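Clutholm boards > Manipulation > Learning from demonstration
Topic: Nested tableware and the two-stage label

fliltness_b
We have been relabelling the tableware demos so that each grasp gets two tags, one for first contact and one for closure. With the single tag, the policy trained on 81 demos kept closing early on thin rims. The split fixes most of that. Contact in the sense I mean, one pad on the lower left edge of the upright fibre bowl:

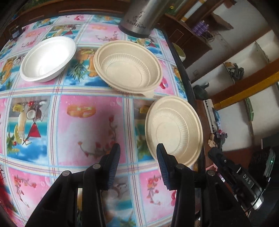 Photo: Fliltness / Clutholm boards

The first tag goes on at that point. The second waits until both pads are loaded.

tretow
How do you get "loaded" from video? There is no force channel in the Yip format unless you added one.

fliltness_b
No force channel. We use finger gap: if it stays constant for 12 consecutive frames, we call it closed.

mossgate
Then I don't accept the result. Constant gap also describes a demonstrator who has paused. You have trained on hesitation and called it closure.

fliltness_b
Pauses with nothing between the pads are filtered out by gap width. Pauses on an object are not, I grant you.

tretow
Stacked items are the harder case. Gap width can't tell one plate from a pair:

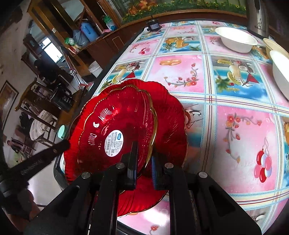

Clutholm, 8/4/22

Two red glass plates, the front one a bit smaller and offset to the left. Scalloped rims as well, so the width at the pads depends on where you take hold. I would drop every stacked grasp from the set until there is a count label.

mossgate
Dropping them hides the problem. Keep them and report them separately. The January release lumped everything together and the figures were no use to me.

fliltness_b
Separate table is fine. I will rerun with 2 seeds per split and post the raw gaps too.

tretow
Use more seeds than that.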